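Bundura Records Cooperative
Minutes of the general meeting
Held Sep 24, 2024, upstairs room, Bundura

Quorum was met. Apologies were read out and accepted. The chair asked that phones be put away until the break.

1. Minutes of the last meeting
Agreed as a true record, with one change. Under item 6, the sleeve for the Gadov single should read "matt", as the printer was told.

2. Gadov album
The second Gadov album is mixed. Ten songs have been kept and two left off, one of which may be used as a B-side. The band want the long instrumental to close side one. The cutting engineer has warned that side one is already over 23 minutes and will have to be cut quieter than side two. The band have listened to a test at the lower level and are content with it.

Several members felt the vocals on the opening song are still too far back. The band's representative said this was how they wanted it and that the first album had been mixed the same way. It was pointed out that reviewers complained of it then. Agreed that the mix stands.

The pressing quote for 500 copies on black vinyl was accepted. Coloured vinyl was discussed and turned down on cost.

Action: artwork subgroup to send final sleeve files to the printer once the lyrics have been proofread. The third verse of the closing song is missing a line.

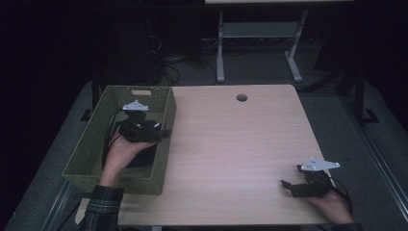
3. Taipe EP
Taipe have delivered four songs, all recorded at home on tape. There is hum on the second. One member offered to try to take it out, and the duo have asked to hear any cleaned-up version before it is used.

The EP will come out as a cassette and download. A proposal to add remixes was put to the duo before the meeting and they said no. There was some disappointment at this, as the last remix tape sold out. Agreed to leave the running order as supplied.

4. Sales and money
Downloads and physical sales together brought in £1,438 over the quarter. Spending was £896, most of it postage and the deposit for the Gadov pressing. The remainder stays in the main account towards the balance owed to the pressing plant.

Postage abroad has gone up again. Agreed to raise the overseas rate on the shop page by £2 per record and to leave the home rate alone. A member asked whether existing orders would be charged the difference. They will not.

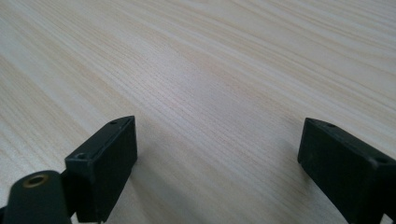

Pale wood tabletop, close up.

One shop has not paid for the copies it took in the spring. A second reminder is to be sent. If there is no reply, unsold stock will be asked for back and nothing further supplied.

5. Launch night at Broditon
The hall at Broditon is held for us but not yet confirmed. The hirer wants the deposit and a finishing time in writing. Music must stop at eleven. Gadov will play last, with Taipe on first and a slot between them still open.

Three acts have asked for the slot. After some talk it was agreed to offer it to the one that can use Gadov's drum kit, so that there is no long changeover. The choice of act is left to the live subgroup.

The hall's own speakers were thought poor at the last event, with very little bass at the back. Hire of a better set was approved, provided the cost comes out of the door money. Ticket price to stay the same as last year. Members get in free but must put their names down beforehand.

Action: live subgroup to confirm the booking and find out when we can get in to set up.

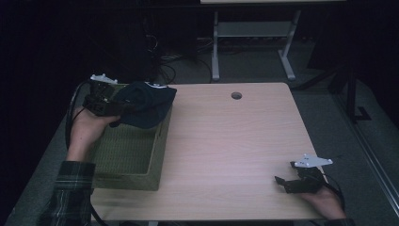

6. Demos
The listening group has got through everything sent in up to the end of August. Two are worth following up. One is a solo singer with a harmonium, the other a guitar band with a very good drummer and no name yet. Links will go round to all members. Everyone else will get a short reply.

It was asked that replies go out faster than last time, when some people waited five months.

7. Any other business
The mailing list sign-up form is broken on some phones. The website subgroup knows and is working on it.

A member asked for the back catalogue to be put up in better quality. Left to the next meeting, as the master files for the first two releases have yet to be found.

Meeting closed at 9.20pm. Date of next meeting to be sent round by email.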